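Joltar Hand Gripper
Hand-held gripper with camera, for manual work and recording

Supplier: Ekström, Diltby
Delivered as: one hand or pair
Demonstration: at our open day in Skerngate, or as a visit to your place

General

The Joltar is a parallel gripper which the operator carries in the hand. There is no robot arm behind it. The operator presses the handle, the two fingers close, and the camera on the tool sees the same thing that it would see if the gripper was mounted on an arm. The movements can later be used for teaching a robot.

We have sold the Joltar to laboratories and to two firms that sort textiles. Most customers wish to try it before they order, and for this reason the page contains more about the demonstration than our other equipment pages do.

Technical data

Weight, one hand, with camera: 400 g
Fingers: parallel, driven by linkage
Finger pads: soft, blue, changeable without tool
Pad life: 1000 grasps on rough fabric, more on smooth objects
Power: from the belt pack, by cable
Storage: memory card in the belt pack
Camera: wide angle, fixed to the tool
Operation: left or right hand, same body

The wide lens shows its own black edge in the corners of the picture. It is normal and needs no adjustment. If the black is visible in one corner only, the lens ring is not straight and should be turned back until you feel the stop.

About the open day

The open day is held in Skerngate every January, on a Tuesday, from 10 in the morning. In the hall we have tables with cups, boxes, cables and small tools. You can take the gripper in your hand as long as you like. Kristof Leemans is at the tables the whole day and answers questions about the mechanics. Questions about data formats are better for Sanaa Samir, who comes after lunch.

The hall is good for a first impression, but a hall has flat tables and even light. Several visitors asked us the same thing last time: how does it go with something soft, in a normal room, between other things? So we began to offer the visit. One of our operators comes with a pair of grippers and works in the rooms where you intend to record.

About the visit

A visit takes one morning or one afternoon. The operator first walks through the rooms without the grippers and agrees with you which tasks will be done. After this the belt pack is put on and the work starts. You may stand beside the operator, but please not between the operator and the window, where you will throw a shadow on the work.

Please do not clean up specially for us. If there is a chair with a bag on it or shoes on the floor, leave them. The recordings are more useful when the room looks as it usually looks, and Ronja Sæther, who plans the visits, has sometimes had to ask people to stop cleaning while the operator was already waiting.

Choose tasks which you really want to have done by a robot one day. Good ones from earlier visits are folding, putting things into a basket, opening curtains and placing plates. Pouring of hot liquids we do not do.

Working with fabric

Fabric is the task that we are asked for most. It is also the task where the operator's habit makes the biggest difference. A beginner tries to take the cloth flat from above and the fingers slide together over it. It is better to come with the fingers open, lower them until the pads touch the cloth, press a little and then close, so that a small fold rises between the pads. With fluffy fabric the pads can also take only the hair of it. Then the grip feels firm in the hand but it opens when you lift, and you should take a deeper fold.

Look also at the folds which go out from the fingers. When they run evenly to the jaws, the cloth is pulling from all sides and you can lift slowly. When they run all in one direction, the cloth is hanging on something.

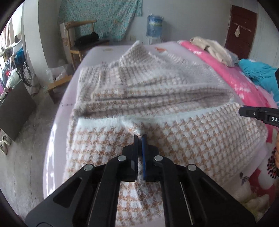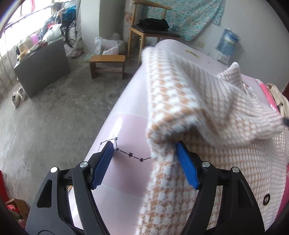
Fuzzy houndstooth fabric in a furnished room: gripper closed on a pinch of it in the first picture, jaws wide open in the second.

Using one hand or two

For small objects one hand is enough. For anything larger than a towel we recommend the pair, one hand to hold and one to move. The two grippers have the same body, so you can start with one and order the second later. They must then be matched once in the software, and this takes a few minutes. The procedure is in the manual, in the chapter "Pairing."

Rent is also possible. In the rental set there is always a pair, because our single grippers were coming back with the question for a second one. The rental set can be kept for one week or for one month.

Memory and recordings

One memory card has room for 2000 short recordings. The operator starts and stops each recording with the thumb button. At the visit, all cards stay with you when we leave. We do not copy them and we do not take them to the office, except if you ask Sanaa Samir in writing to check the quality.

People who live or work in the rooms must agree before the visit. The form is sent together with the appointment. Faces are often not in view because the camera looks at the fingers, but it is a wide lens and it sees a lot of the room behind the work, so please think about papers, family photos and screens too.

Care and spare parts

Wipe the pads with a damp cloth after each day with fabric. Fibers collect in the ridges and also at the joints. Do not oil the joint pins. If a finger moves with a scratching feeling, blow out the linkage first and only then write to us.

Spare pad set, one hand: 89 euro
Lens ring: on request
Belt pack cable: on request
Transport case for a pair: included with the pair, on request for one hand

Worn pads should be changed on both fingers at the same time. Repairs are done by Dezső Bakos in our workshop in Diltby. Please write on a paper what happened with the gripper and put it in the case. A gripper that has fallen should always be sent in, also if it seems to work, and the camera position will be measured again.

How to book

For the open day, no booking is necessary. For a visit, write to Ronja Sæther and give the address, the floor, which tasks you have in mind and if there is a place to park. Visits outside the Skerngate and Diltby area are possible when we can combine two of them on the same trip, and the waiting time is then longer.

Prices for single gripper, pair and rental are sent with the offer. Schools and universities please ask for Barnabás Lakatos.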